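Chairs with wheels roll away on parquet when people write on the tablet
Community help > Home and small office > Furniture and floors

Golnar Sharifi

Hello to all. I look after a teaching room which we rent in the Novwood building. In June we replaced our old wooden chairs with black ones with a mesh back, armrests, castors and a small writing tablet at the side. The tablet goes down in front of the seat when it is not needed. We have 20 of them and in general I am satisfied. They are light, and people like the back.

My difficulty is the floor. It is light parquet in herringbone pattern, with a varnish that the owner renewed before we came. The castors turn very easily on it. When somebody leans on the tablet to write, the chair goes slowly backwards, and after half an hour the rows are not rows any more. When I turn a chair by the backrest to put it straight, the front wheels follow in a direction I did not want.
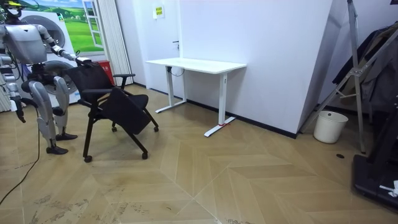 What I have tried already

I put a thin carpet under the first row. It stopped the rolling, but the edge came up and one person nearly fell, so I took it away the same evening. I also tried small rubber cups under the wheels. They hold well, but then the chairs cannot be pushed to the wall for the movement class, and I must lift every one.

My second question is the tablet. Should it stay folded down when the chairs are pushed together? I am afraid it will scratch the seat of the next chair. When a chair stands at an angle near the wall, as I leave them in the evening, the tablet comes quite far over the seat and I catch my coat on it.

I would prefer not to buy new chairs – the budget for this year is finished.

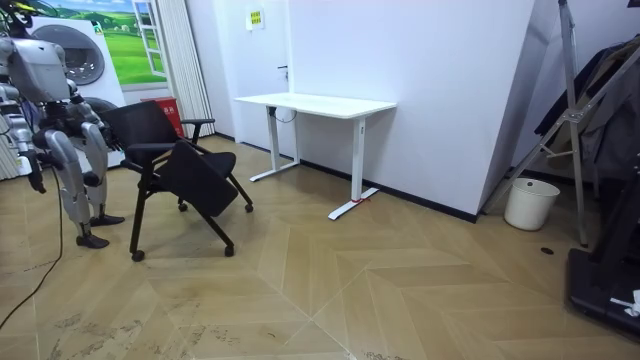
Pantelis Drakos

Change the castors, not the chairs. Most wheels sold with this type of chair are hard ones, meant for carpet. On varnish they slide and with time they can leave fine lines. You want the soft ones, with a rubber or polyurethane tread. There is also a kind with a brake that works when the chair is empty and another that works when someone sits. For writing you need the second kind, and it is easy to order the wrong one (I did).

Measure the stem before you order. Pull one wheel out, it normally comes with a strong straight pull, and measure the thickness of the pin and its length. Do not trust the listing. I paid about 80 euros for a bag that fitted our chairs at work, but prices differ.

For the tablets: swing them up beside the armrest before you push the chairs together, if yours allow it. If not, leave a hand of space.

Cloto

just put felt on them?

Naseri

Felt under a wheel will come off in one day, please do not. I agree with the soft castors. Also wipe the floor more often. Fine sand in a wheel scratches more than the wheel does.

Golnar Sharifi

Thank you for the replies. I ordered the braked castors from a shop called Drorkix and changed them on a part of the chairs first. I write here what I did, maybe it is useful for another person with the same floor.

1. I pulled out the old wheels by hand. Two did not move, and for these I used a flat screwdriver with a piece of cloth around it so the leg does not get marked.

2. I cleaned the holes with a cotton bud. There was more hair in them than I would like to say.

3. I pressed each new castor in until it clicked, then pushed the chair by the armrests, forward and to the side, to feel if one wheel was stiff.
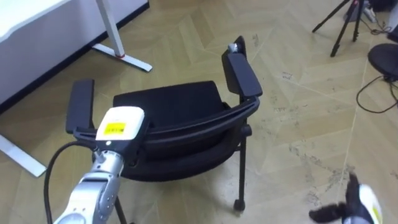 4. I sat down and wrote a full page on the tablet. The chair stayed. With nobody in it, it still rolls to the wall without lifting.

5. I left the others with the old wheels for 6 days, to compare. They travelled as before, so I have now ordered for them too.

One more thing, about another piece of furniture in the same room. We have a small white table with rounded corners, and the top has grey smudges across the middle which do not go away with a damp cloth.
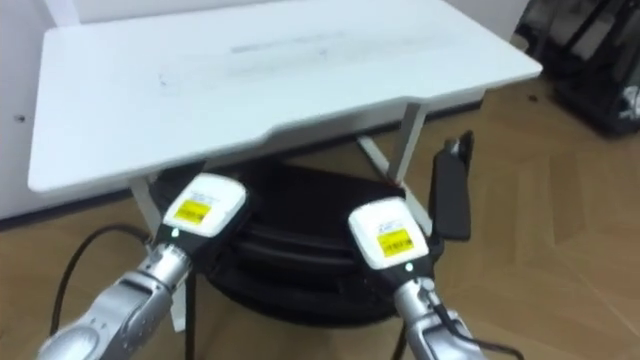 I think it is from markers, or from the black rubber of something that was put down on it, but I was not there. I tried washing-up liquid and warm water, left it for 8 minutes, and it became a little lighter. Does somebody know if a melamine sponge is safe on a matt top? I fear it will make a shiny place, and that would be worse for me than the grey.

Naseri

Try the sponge on the underside first, with water and almost no pressure. On my desk it left a shine, on my sister's kitchen shelf it did not. Alcohol on a cotton pad is what I would use before the sponge, if it is marker. Wipe it with clean water afterwards and let it dry before you decide.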